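Notebook, November, started 9.40 am

Back on the count-night transcripts. For anyone picking this up after me: we're trying to work out which party said what about coalition talks, and when, using the hall recordings and the old council minutes. Yesterday's page ends halfway through the Garkudance ward because I ran out of puff, so I'm starting there.

Zineb has finished cleaning the scrutineer interviews and they're much nicer to read now. She's kept the ums in where somebody is dodging a question (good call!) and dropped them everywhere else. I've put her files in the shared folder under "hall_clean". Please don't edit the ones in "hall_raw", I've already had to restore two of them and I was not gracious about it.

Main job this morning was the coding scheme. We had "denies talks" and "confirms talks", and I keep hitting statements that are neither. The Mirzaei ticket's bloke told the local radio they were "always happy to have a yarn with anybody", and the Gullix people quoted that back as proof of a deal. So I've added a third code, "open door", and I'm going back through everything already marked as a denial. Slow going. 36 statements recoded by morning tea, and a fair few have changed colour. 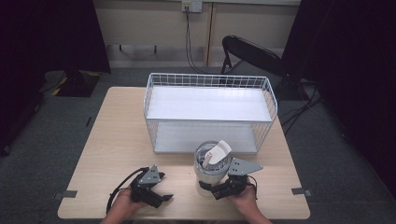

Bench with the white rack, November.

10.55 am. Rang Beryl Dobson about the older minutes. She sat on council for donkey's years and knows where everything is filed, including the things that are filed wrong. She reckons the 1950 minute book has a proper precedent for a hung council, where the two smaller groups took turns in the mayor's chair, and that it was all arranged before the first meeting and then "discovered" on the night. I'd love that to be right but I want to see the page. The index lists it under Roads, of all places — I've asked for the whole volume to be pulled so we don't have to guess at the heading.

She also put me straight on preference swaps. I'd been lumping those in with the power-sharing talks, and she says everybody in the hall would have treated them as separate matters: one's over and done with once polling closes, the other only starts then. Fair enough. That means a new column in the spreadsheet, "before close / after close", and I'll fill it from the recording timestamps where we've got them. Where we haven't, leave it blank. Please, please don't put a guess in there.

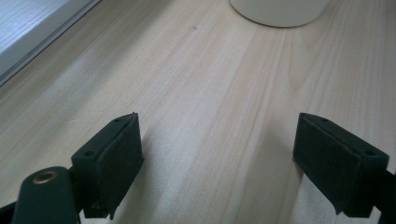
Tabletop, base of the white cylinder at the top.

1.15 pm. Lunch, then the Kandon ward. This one's a mess! Their final margin was 30 votes, and both sides were out in the car park talking to whoever had a microphone. I've got two recordings of the same speech with different endings, and I can't tell if one was trimmed or if he simply gave it twice. Zineb thinks twice, because the crowd noise doesn't line up at all. I've logged them as separate statements for now with a note on each.

Ran the agreement check between her coding and mine after that. We're fine on confirmations and fine on flat denials, and pretty ordinary on "open door", where she's stricter than I am. Her rule is that the speaker has to name the other group. Mine was more of a vibe, to be fair. Going with hers. I'll rewrite the codebook entry tonight and put the Mirzaei radio quote in as a borderline case, seeing as under her rule it drops back out.

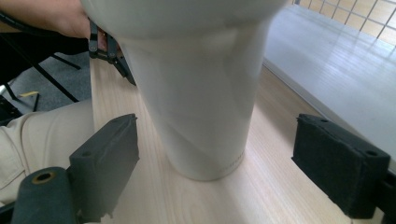 White tapered vessel on the light wood.

3.30 pm. Total in the sheet is now 974 lines including duplicates. I haven't de-duped yet, so don't quote that figure to anybody.

Still to do:
Chase the minute book.
Ask Beryl who took the chair first under the old arrangement, I forgot to write it down.
Redo the Garkudance denials under the stricter rule.
Zineb to check the timestamps on the second Kandon recording, her headphones are better than mine.
Fix the column header I spelt "preferance".

Packing up at 4.50 pm. Codebook draft is in the shared folder, changes in purple.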